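The Long Second Life of the Family Computer

My mother kept her recipes on a beige tower in the hallway closet, and when she moved to a smaller place in September, the tower came home with me in the back seat, buckled in like a nephew. I had no plan for it. It sat beside my washing machine for weeks, and every time I did a load of towels I thought about the plum cake, the one with the cardamom, which I had never written down because it had always been right there on Mom's computer.

I suspect a lot of us have a machine like that. We talk a good deal about decluttering these days, about sweaters and coffee mugs and whether they bring us happiness, but an old computer is a harder thing to hold up to the light. You can't tell from the outside what's in it. It might be ten years of tax returns and it might be the only pictures left of a dog.

So one Saturday I drove over to Lallivwood, where Bushra Qureshi has run a repair shop called Rekilex out of a former shoe store for longer than her teenage daughter has been alive. (The slanted little stools are still there, and people still sit on them.) She opens at 10, and by quarter past there was a line: a man with a laptop in a pillowcase, two sisters who were plainly not speaking to each other, and me.
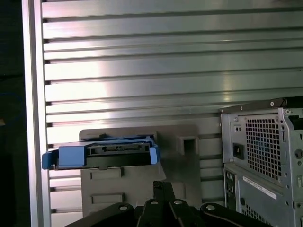
Bushra told me that the first thing most people bring her is an apology. They're sorry it's dusty, they're sorry they waited, they're sorry they don't know what kind it is. "I tell them to sit down," she said. "Then I ask what they're hoping to find." She likes to hear the answer before she picks up a screwdriver, partly so she knows which folders to look for and partly, I think, because she enjoys it. She once recovered 739 letters that a retired bus driver had typed to his wife while she was working overseas. He'd printed every one and mailed it, and then lost the whole box in a flood.

The sisters wanted their father's voice. He had recorded himself reading aloud, chapter by chapter, for a grandchild who was then too small to sit still for it and is now 28 and expecting a baby of her own. They had been arguing over who should keep the computer, and it hadn't occurred to either of them that the recordings could be copied. I watched the older one take this in. She laughed so hard she had to hold on to the counter, and then they went next door to Lévesque for almond croissants and came back with one for each of us.

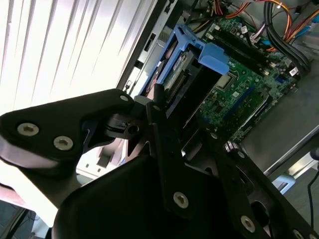 Inside a desktop computer case.

Her advice, when I pressed her for some, was plain enough. Don't leave an old machine in a garage through a summer. Don't wipe anything on the same day you decide to let it go - give yourself a week, because something always comes back to you in the shower. Keep copies in 2 places, and let one of them be somebody else's house. And label things in words your family would use. She has seen too many folders called "New Folder" to be gentle on that point.

Mom's tower took most of an afternoon. The recipes were there, plum cake and all, along with a long, furious letter to the Traltia Garden Club about the placement of a bench, which I read twice and then read to her over the phone. She stands by every word. The cake needs more cardamom than I'd remembered, and a good deal more butter.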